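Se me va la caché (y el finde)

Entrada rápida, que tengo el compilador a medias. Llevo desde junio peleándome con Flinlow, el cacharro que escribí para recorrer matrices gordas, y por fin sé por qué iba tan lento. Spoiler: no era el procesador. Era yo.

Resumen para impacientes. La CPU casi nunca espera a la aritmética, espera a los datos. Si lo que pides está en la L1, perfecto. Si no, L2, L3 y luego a la RAM, que en ciclos es irse de viaje. Y la memoria no te trae un byte suelto, te trae una línea entera, lo uses todo o no. En mi caso no, claro.

Lo que hacía mal: recorrer por columnas algo guardado por filas. De primero. Cada acceso una línea nueva, y a tirar la anterior sin haberla aprovechado.

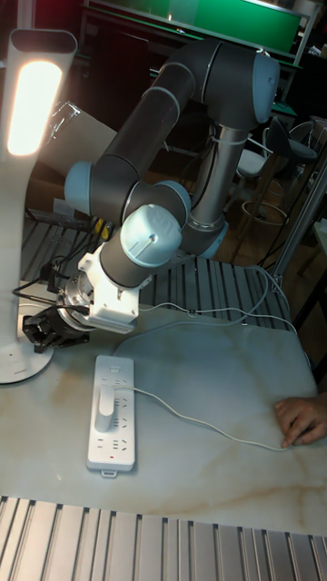 Los números, sin adornos

Misma matriz, misma máquina, siete pasadas y me quedo con la mediana. Por columnas: 2.069 ms. Cambiando solo el orden de los bucles bajó muchísimo, y ahí me vine arriba. Error. Probé también a quitar el prefetch por software que había copiado de un ejemplo de Barbier (la librería, la uso para casi todo) y resulta que no servía de nada. Por columnas y sin prefetch: 1.932 ms. O sea que encima estorbaba. Hala, fuera.

Luego vino lo de los bloques. Partir la matriz en cuadraditos que quepan en la L1 y acabar con uno antes de pasar al siguiente. Suena facil, pero elegir el tamaño es prueba y error. 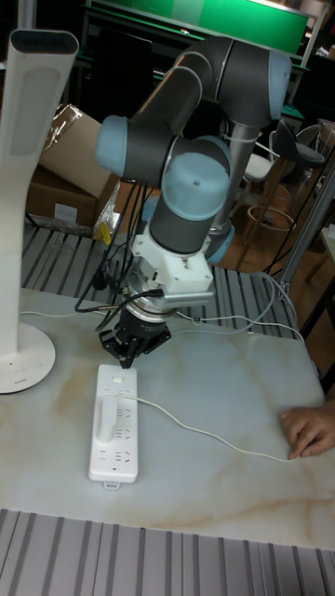 El tamaño de bloque depende de más cosas que la caché. La asociatividad, por ejemplo, que siempre se me olvida: si las filas caen en el mismo conjunto se echan unas a otras aunque sobre sitio. Como una regleta blanca de esas de mesa - puede quedar hueco de sobra en el cuarto y tú sin enchufe. Solución cutre: relleno al final de cada fila. Funciona.

Pendiente: probar con dos hilos. En el portátil de Stolladville no me fio, se calienta y baja la frecuencia, así que las medidas buenas las haré en el sobremesa. 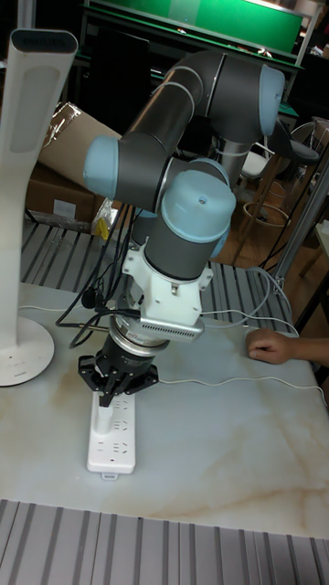

Con dos hilos me preocupa el false sharing. Cada núcleo escribe en su variable, muy educado, pero si las dos viven en la misma línea se la van pasando todo el rato. Es lo que tienen las piezas en cadena, como ese brazo gris oscuro de tapas azules: tramo, articulación, otro tramo, y si uno se mueve arrastra a lo que cuelga de él. En Jandumo ya me comí esto con unos contadores y tardé una semana en verlo. Alinear a 64 bytes y listo.

Subo el código cuando lo limpie un poco. Los comentarios están abiertos, si alguien ha medido algo parecido en ARM que lo cuente, que no tengo ninguno a mano.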